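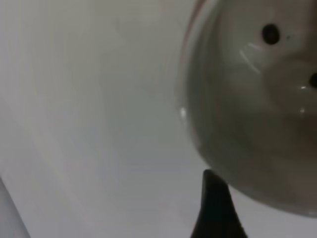
Silver-gray and curvy, with two dark round holes.

Ocarina month has officially become ocarina year at our place! I posted back in June that I was going to give it four weeks, learn a couple of tunes and move on to something sensible, and well, I'm still at it, and I have 27 tunes written out in a notebook with coffee on the cover.

The thing that got me hooked is how little air it wants. I came from the trumpet (high school band, third chair, never practiced) and I spent the first week blowing everything sharp. Simone Miranda, who runs the Tindbridge beginners' evening, finally made me play a whole scale while pretending I was fogging up a window very politely. Huge difference! The low notes stopped squealing and the top ones came out sweet, even the very highest, which I had decided were broken.

The other big discovery is that you can't just play louder when you get excited. More breath means a higher pitch, so all the drama has to come from timing and tonguing. I love this. It makes you play slow airs like you mean them. My current obsession is a waltz Edivaldo Bittencourt wrote for the group, eight bars of almost nothing and then this lovely climb at the end where your right hand has to let go one finger at a time. I get it clean maybe one try in three.

If you want to start, get an alto in C with twelve holes and stay away from the tiny pendant ones until you can hear when you're off. Play along with a drone. Practice in the bathroom, the echo is very forgiving. And keep a strap on it if it's ceramic and you have tile floors, ask me how I know (goodbye, first ocarina).

Tindbridge has a players' afternoon coming up and Heloísa Vieira is bringing her bass, which sounds like an owl in a barrel and which I intend to beg a turn on. I'm down for the waltz and one duet. We haven't picked the duet yet, so if you know a good one for alto and bass, leave it in the comments!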